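Teaching a Wheelbarrow to Go for a Walk
Speaker notes, Thursday session, Stanness Shared Workshop

Slide 1. Title. Wait for the chairs to stop scraping.

Start with the name. It's called Ratitano. It was painted on the lid before I had a wheel that turned, so it stays. Say up front that this is a home build with some workshop time on the big drill, and that anyone hoping for arms can leave now with no hard feelings.

Slide 2. What it's made of. Two mobility scooter motors, a plywood deck, a Zotholm controller board bought second-hand with one dead channel. Total spend so far 62 pounds if you leave out the batteries. I always leave out the batteries.

Mention that the deck has been remade twice. First one too short, second one fine until I stood on it.

Slide 3. The job. Follow a path to the far end, turn round, come back. No map, no satellite fix, one camera and whatever it can make of the ground in front. My workshop floor is flat, grey and evenly lit, and on it Ratitano was a genius. 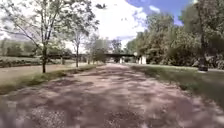

Park path, looking towards the bridge.

Leave this up for a bit. Let them see the shadows before I say anything about shadows.

The first version of the path finder looked for one big patch of similar colour and steered for the middle of it. On a path like this the biggest patch of similar colour might be a bit of sun, a bit of shade, or the lawn. Grass creeps over both sides as well, so the edge you thought you were following is more of a suggestion. Ask who has tried thresholding outdoors. Sympathise.

Slide 5. The fix, such as it is. I gave up on brightness and went for colour ratio plus a bit of texture, averaged over the last 6 readings. Averaging makes it calmer and also slower to notice things. Show the graph if the laptop is behaving. The spike on the left is me picking it up.

Slide 6. Logging. Write everything down, with the time, in a file you can open without the robot. One afternoon gave me 3768 lines, about half of them the same battery warning. Still found the steering bug in there: I had left and right swapped in one function, and swapped back in another, and then I tidied up one of them.

Slide 7. Other people. Workshop robots live in a world of table legs. Parks have more going on.
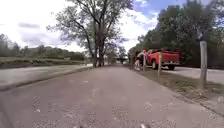

When I ran through this at the Jansen evening, a voice from the back asked why I hadn't just fitted a cheap ultrasonic sensor and stopped for anything in range. Fair question. I did fit one. It stopped for long grass, and once it had stopped it had no opinion about starting again. It's now wired to the emergency brake only, with the range turned down to 2000 millimetres, and a big red button on the lid for when I disagree with it.

(If the same question comes up tonight, skip the long answer. They'll want the tea.)

Slide 9. Speed. Walking pace, and a slow walk. I tried it faster and the camera mount started to hum. Rubber grommets helped. A folded bit of bicycle inner tube helped more and cost nothing.

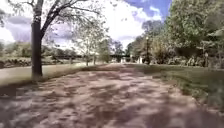 Next on my list is getting it to know how far along it is. Wheel counts are hopeless on loose gravel, as the wheels slip and the sum just keeps growing. What I'd like is a short list of upright things to check against as it goes. The big trunk on the left and the lamp post on the right would do nicely to begin with, being tall, dark and on opposite sides of the path. The bridge is handy for pointing at, less so for measuring, until you're nearly under it.

Slide 11. What I'd do differently. Buy connectors that only fit one way round. Label the fuses. Put the charging socket somewhere other than underneath.

Slide 12. Questions. Parts list is on the sheet by the door, with the batteries missing. Lid comes off with four wing nuts if anyone wants a look, please don't touch the blue wire.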